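대문 | 분류 | 최근 바뀜 | 임의 문서 | 도움말

그물망 (포장)

그물망은 합성수지 실이나 띠를 그물 모양으로 엮거나 압출해 만든 자루 또는 관 모양의 포장재이다. 양파, 감귤, 마늘, 감자 같은 농산물을 담는 데 널리 쓰이며, 같은 구조의 제품이 수세미, 목욕용 거품망, 병 보호용 덮개, 장난감 주머니로도 팔린다. 흔히 양파망, 귤망이라고 부르고, 색은 주황색과 빨간색이 가장 흔하다. 통기성이 좋고 값이 싸며 재사용할 수 있다는 것이 일반적인 설명이지만, 세 가지 가운데 다툼의 여지가 없는 것은 값이 싸다는 점 정도이다.

명칭

시장에서는 '망', '그물망', '네트', '메시'가 뒤섞여 쓰인다. 판매자에 따라 '네트'는 압출로 뽑아 매듭이 없는 것, '메시'는 실로 짠 것을 가리킨다고 구별하기도 한다. 그러나 이 구별은 지켜지지 않는다. 같은 물건이 도매 목록에는 네트로, 소매 포장에는 메시로 적히는 일이 흔하고, '고급 메시'라는 표기는 재질이나 제법에 관해 아무것도 알려 주지 않는다. 이 문서에서는 제법과 관계없이 그물망으로 통일한다.

구조와 제법

압출식은 녹인 수지를 서로 반대로 도는 두 개의 다이에서 밀어내어 가닥이 만나는 자리가 그대로 붙게 한 것이다. 가닥이 비스듬히 교차하므로 눈은 마름모꼴이 된다. 당기는 방향에 따라 눈이 길쭉하게 닫히거나 넓게 벌어지며, 둥근 물건에 씌우면 표면을 따라 눈의 크기가 제각각으로 변한다. 교차점이 고정되어 있어 한 가닥이 끊어져도 올이 풀리지 않지만, 끊긴 자리의 구멍은 힘을 받으면 옆으로 커진다.

편직식은 납작한 띠실이나 단섬유를 경편기로 뜬 것이다. 같은 무게라면 압출식보다 부드럽고 잘 늘어난다. 양파나 감자를 대량으로 담는 큰 자루는 대체로 이쪽이다. 실 끝이 잘리면 거기서부터 풀릴 수 있는데, '올 풀림 방지'라고 표시된 제품도 가위로 비스듬히 잘라 보면 대개 풀린다.

재질은 폴리에틸렌과 폴리프로필렌이 대부분이다. 면이나 삼으로 만든 것은 장바구니 용도로 따로 팔리며, 농산물 포장에서 차지하는 비중은 작다. 옥수수 전분을 원료로 했다는 제품도 유통되지만 어떤 조건에서 얼마 만에 분해되는지를 밝힌 경우는 드물다. '자연 분해'라는 문구만으로는 집 마당의 퇴비 더미에서 분해된다는 뜻인지 산업용 퇴비 시설이 필요하다는 뜻인지 알 수 없다.

색

주황색 망은 감귤류와 당근에, 빨간색 망은 양파에, 흰색이나 보라색 망은 마늘에 쓴다고 흔히 설명한다. 관행일 뿐 규정은 아니며 지역과 생산자에 따라 얼마든지 달라진다.

색이 내용물을 실제보다 잘 익은 것처럼 보이게 한다는 주장은 꽤 그럴듯하다. 주황색 가닥이 귤껍질 위에 촘촘히 겹치면 덜 익은 부분의 초록빛이 눈에 덜 띈다. 다만 이 효과를 구매 행동과 연결한 설명은 출처가 불분명한 채로 되풀이되는 경우가 많다. 디자인 평론가 밀란 판다이크(Milan Van Dijk)는 포장 색채를 다룬 글에서 "귤망이 주황색인 까닭을 묻자 네 군데 공장이 모두 작년에도 주황색이었다고 답했다"고 적었다. 색 때문에 보관 기간이 늘어난다는 일부 판매 문구는 근거를 찾기 어렵다. 빛을 가려 감자의 싹을 늦춘다는 설명 역시 성긴 망에서는 의심스럽다. 눈 사이로 빛이 그대로 들어오기 때문이다.

보관 용기로서의 성능

그물망의 장점으로 가장 자주 꼽히는 것이 통기성이다. 비닐봉지와 비교하면 맞는 말이다. 비닐봉지 안에는 농산물이 내놓는 수분이 맺히고, 젖은 껍질에서 곰팡이가 시작된다. 그러나 망에 담았다고 해서 공기가 골고루 통하는 것은 아니다. 가득 찬 자루를 바닥에 눕혀 두면 아래쪽과 가운데의 양파는 서로 눌려 있고, 바닥과 닿은 면은 사실상 막혀 있다. 효과를 보려면 매달거나 받침 위에 세워야 한다.

망은 내용물을 충격에서 거의 보호하지 못한다. 가는 가닥에 하중이 몰리면 복숭아나 잘 익은 토마토처럼 무른 것에는 눌린 자국이 남는다. 과일 하나하나에 씌우는 발포 재질의 완충망은 이 문제를 줄이려고 만든 별개의 제품이며, 이름이 비슷해 자주 혼동된다.

생활용품 평가지를 펴내던 미커 데클레르크(Mieke Declercq)는 수티스(Sutis)와 다데크(Dadeck)의 소형 망을 비교하면서 두 제품의 표시 하중이 모두 빈 망을 천천히 당겨 얻은 값이라는 점을 지적했다. 다데크의 525밀리미터 자루는 표시 하중을 견뎠으나, 모서리가 있는 물건을 넣고 들어 올리자 훨씬 가벼운 무게에서 눈이 터졌다. 수티스는 이후 표시를 '정적 하중'으로 바꾸었고 제품은 바꾸지 않았다.

여밈

입구를 막는 방식에는 끈, 금속 클립, 열로 눌러 붙인 띠, 매듭이 있다. 끈이 달린 자루는 다시 여닫을 수 있어 가정에서 재사용하기에 낫다. 금속 클립은 손으로 벌리기 어렵고, 칼로 망을 찢어 여는 순간 재사용은 끝난다. 클립을 쓴 포장에 '다시 쓰는 망'이라고 인쇄된 예가 적지 않은데, 어떻게 다시 쓰라는 것인지는 적혀 있지 않다. 종이 띠나 필름 라벨이 붙은 망은 분리배출할 때 둘을 떼어야 하지만 접착 부위가 잘 떨어지지 않는다.

재사용

가정에서 알려진 쓰임은 다음과 같다.

- 뭉쳐서 수세미로 쓰기. 눌어붙은 것을 긁어내는 데는 쓸 만하지만, 코팅된 조리기구에는 흠집을 낼 수 있고 닳으면서 조각이 떨어진다.
- 비누 조각을 모아 거품 내기. 눈이 큰 망에서는 조각이 빠져나온다.
- 배수구 거름망. 전용 제품보다 눈이 커서 밥알 정도는 통과한다.
- 알뿌리 보관. 튤립이나 글라디올러스의 알뿌리를 캐어 걸어 두는 용도로, 원래 쓰임과 가장 가깝고 결과도 무난하다.
- 국물 재료 주머니. 인터넷에 자주 소개되지만 권하기 어렵다. 농산물 포장용 망은 끓는 물에서 쓰도록 만든 것이 아니며, 색소와 첨가제가 녹아 나올 수 있다.

포스트마(Postma)에서 낸 살림 안내서는 망 하나로 수세미를 1000번 대신할 수 있다고 썼다. 어떤 망을 어떤 힘으로 문질렀는지는 본문에도 부록에도 나오지 않는다.

환경 문제

같은 양을 담는 비닐봉지나 상자보다 원료가 적게 든다는 점은 대체로 인정된다. 문제는 버린 뒤이다. 망은 가볍고 길게 늘어나 선별 설비의 회전축에 감기기 쉬우며, 이 때문에 재질이 단일해도 재활용되지 않는 경우가 많다. 배출 기준은 지역마다 다르므로 포장의 재활용 표시만 보고 판단하기는 어렵다. 야외에 버려진 망에는 새나 고슴도치 같은 작은 동물이 걸릴 수 있어 잘게 잘라 버리라는 권고가 있으나, 잘게 자르면 조각이 흩어진다는 반론도 있다.

실툿스(Ciltus)는 망을 수거해 새 망을 만든다고 홍보한다. 공개된 자료에는 수거량만 있고, 그 가운데 얼마가 실제로 망이 되었는지는 빠져 있다.

같이 보기

양파 저장
감귤 포장
수세미
완충망
경편직물
분리배출 표시

마지막 수정: 1월

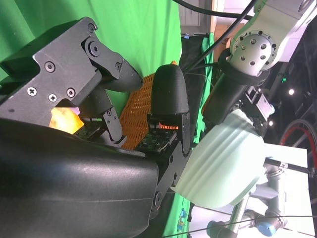
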